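Laundry and bedding scheme at Fung House to run through to September

Jan 20, 2020

A scheme that washes, mends and sorts clothing and bed linen for people moving into furnished rooms at Fung House is to carry on until September, the Allance housing trust has confirmed.

The service started as a trial last year, when the trust took over the upper floors of the building on Gretov Road. It was due to close at the end of this month. The trust said it would now be paid for from the general housing budget, with no change to what residents are charged.

Fung House has 31 furnished rooms, let for periods of between six weeks and a year. Most of the people who take them are coming from shared accommodation or from another part of the country and arrive with one or two bags. The rooms are let with a bed, a chair, a chest of drawers and a rail, and each new resident is given two sets of bedding. Until the trial began, anything beyond that had to be bought or borrowed.

Under the scheme, residents can bring down a bag of clothes once a week to the ground floor laundry room and collect it the next day. Items that need a button, a hem or a new zip are put to one side and mended before they go back. There is also a clothing rail stocked from donations, with coats, jumpers, trousers and children's things, from which anyone living in the building may take what they need.

The trust said 1087 bags had been through the laundry since the trial opened. The busiest weeks were those just before Christmas, when the drying cupboard was full every night and some bags were returned a day late.

Jeans are the item most often left for repair, followed by work trousers and school jumpers. The usual faults are worn inside legs, pockets coming away at the corners and belt loops torn at the base. Jeans are also the slowest thing to dry, and the laundry now asks for them to be handed in before noon if they are wanted the following day.

Part of the work is done in the residents' own rooms. A member of the laundry team will go up by arrangement to help someone sort through what they have, decide what is worth mending and get the rest folded and put away. The bed is used as the worktop for this, as the rooms have no table large enough. Clothes are laid out flat on the sheet one at a time, turned over so that both sides can be checked, and then put into piles for washing, mending, keeping or passing on.
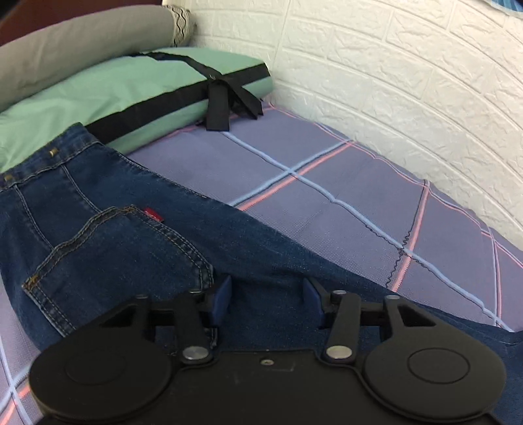
The visits last an hour and can be booked for the morning or the early evening. The trust said they had been more popular than the repairs at first, particularly with people who had been moving between addresses and had not unpacked fully for some time. Residents who would prefer to sort their own clothes can borrow a folding board and a set of cloth bags with labels from the laundry room.

Bedding is dealt with separately. Sheets and pillowcases are changed every fortnight, and residents may use their own if they wish. Many do. The trust had at one stage planned to supply white bedding throughout so that it could all be washed together at a high temperature, but dropped the idea after residents said they would rather keep the coloured and patterned sets they had brought with them or chosen from the donated stock. Own bedding is now washed in a named net bag and comes back to the same room.

Pillows are the one thing the laundry cannot take. The machines at Fung House are too small to wash them properly, and they come out lumpy. These are sent out twice a year to Stimari, the commercial laundry on the other side of the river, along with blankets and heavy coats. The next collection has yet to be fixed and a notice will go up by the front door.

The building dates from 1944 and was put up as a hostel for factory workers. It has had several uses since, among them a training college and a set of offices. The laundry room is in what used to be the boot store, a long narrow space with a stone floor and one window. It has three washing machines and two dryers. A fourth machine was bought in the autumn but has not been connected, as the water supply to that end of the room needs a larger pipe. The work is expected to take two days and the laundry will be shut while it is done.

Some of the money saved by keeping the repairs in the building will go towards the pipe. The rest will be spent on shelving. At present, finished bags are kept on the floor of the corridor until they are collected, and the fire safety inspection before Christmas asked for them to be moved. A temporary rack has been put up in the porch – it holds 20 bags, which is enough on most days but not all.

Residents were asked for their views on the trial in a short survey. The commonest request was for longer opening hours, with people on late shifts saying they could not get to the laundry before it shut at five. It will stay open until half past seven on two evenings a week from the start of next month. Other suggestions included an iron on each floor and a line in the back yard for the summer. The trust has agreed to the line. It has turned down the irons, and the two in the laundry room will remain the only ones in the building.

A few complaints were also received. Two residents reported items that had shrunk and one said a shirt had been returned to the wrong room. The trust has replaced the shrunken items, and the shirt was found. Everything handed in is now written on a slip, with a copy kept in the bag and another given to the resident, and clothes without a care label are washed at 30 degrees unless the owner asks for something else.

Dark denim will be washed apart from other clothes, inside out, following several cases of blue dye coming off on pale sheets and towels. Residents with new jeans are asked to say so when they hand them in. Pockets should be emptied first. Coins, keys and bus passes left in pockets are kept in a tin at the laundry counter and can be claimed at any time during opening hours.

Donations for the clothing rail are still wanted. The most useful things at present are men's jeans and work trousers in larger sizes, waterproof coats, and double fitted sheets. Curtains, duvets and shoes cannot be accepted as there is no room to store them. Clothes do not have to be in perfect condition, and anything with a broken zip or a missing button will be mended before it goes out. Items beyond repair are cut up for patches – old denim is especially handy for this – or sent for rag.

Donated items should be clean and in a closed bag, and can be left at the Gretov Road entrance between ten and four. Bags should not be left on the step when the door is shut, as a number were spoiled by rain over the holiday.

The trust also runs furnished rooms at two smaller addresses in the town, neither of which has a laundry. Residents at both will be able to use the one at Fung House from next month, on the same terms, once the evening opening is in place. They will need to bring their tenancy card the first time. Home visits for sorting and folding will not be offered at the smaller addresses for now, but the trust said it would look at this again in the summer.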